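Prilthorpe to trial lower kerbside bin fees for smaller households

Feb 15, 2025

Prilthorpe council has approved a change to its kerbside waste charges that will see households billed by bin size in place of the current flat fee. The new schedule takes effect in April and applies to all 3830 rated dwellings in the township and the Skalside subdivision.

Under the existing arrangement, every dwelling pays the same annual amount for one general waste bin, one recycling bin and one organics bin, regardless of how much of the capacity is used. The new schedule sets a separate charge for general waste at each of two bin sizes. Recycling and organics stay bundled in the base rate.

Residents who want the smaller general waste bin must lodge a change form with the council office or through the online rates portal. Households that lodge nothing will keep the larger bin and be billed at the higher rate. One change of bin size per dwelling is free in each rating year, and any further change will attract a delivery charge.

Waste services manager Hamish Pollock told the meeting that the flat fee had been set when the township had a single collection stream and had not been reviewed when organics was added.

"The weight per lift has dropped in most streets, but the charge is still built on the old volumes," Mr Pollock said. "The contractor bills us by lift and by tonne. The rates notice should follow the same structure."

Collection will continue under the existing contract with Kjærgaard, which has two years left to run. General waste will still be emptied fortnightly and organics weekly. Bin lids will keep their present colours. The smaller bins use the same lifting comb as the larger ones, so the side-loading trucks need no modification.

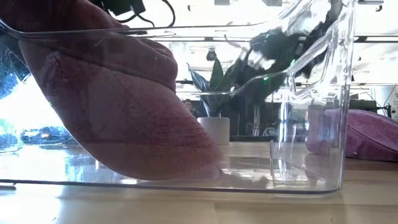 Organics rules are unchanged by the decision. Food scraps, meat, bones, garden clippings and uncoated paper are accepted. Plastic bags are not, including those labelled degradable. Liners certified for home composting may be used, and a roll will be available to each dwelling from the council office on request.

Cr Grethe Kvaran moved an amendment to exempt dwellings with five or more permanent residents from the higher rate. The amendment was carried after a short debate. Eligible households will need to supply a statutory declaration, to be renewed each rating year. Dwellings where a resident has a medical condition that produces additional waste can apply for the same exemption with a letter from a doctor or community nurse.

Cr Mogens Ketilsson voted against the schedule. He said the projected savings relied on a take-up figure that had not been tested, and that the cost of storing returned bins at the Skalside depot was missing from the report.

"We have a number for bins going out and no number for bins coming back," he said.

Mr Pollock said returned bins in sound condition would be washed and reissued, and damaged ones sent for granulating. He agreed to provide a storage estimate before the schedule starts.

Shared bins at unit complexes are treated separately. Bodies corporate will be billed on total general waste capacity, divided by the number of units on the title. Complexes with four units or fewer may opt to be treated as individual dwellings, provided there is room on the verge to present the bins with clear space on each side.

Commercial properties are outside the scheme. Sastier, which runs the cannery on the eastern side of town, has its own waste contract and does not use the kerbside service. Home-based businesses will be charged as dwellings.

Halldóra Ásgeirsdóttir, who spoke for the Skalside Residents' Association during public question time, asked whether tenants would be able to change bin size without the owner's consent. Mr Pollock said the form must be signed by the ratepayer, as the charge is recorded against the property. Managing agents may sign where they hold written authority.

Change forms will be posted with the next rates notice. The full schedule of charges, including replacement fees for lost or stolen bins, can be read at the council office and the Prilthorpe library.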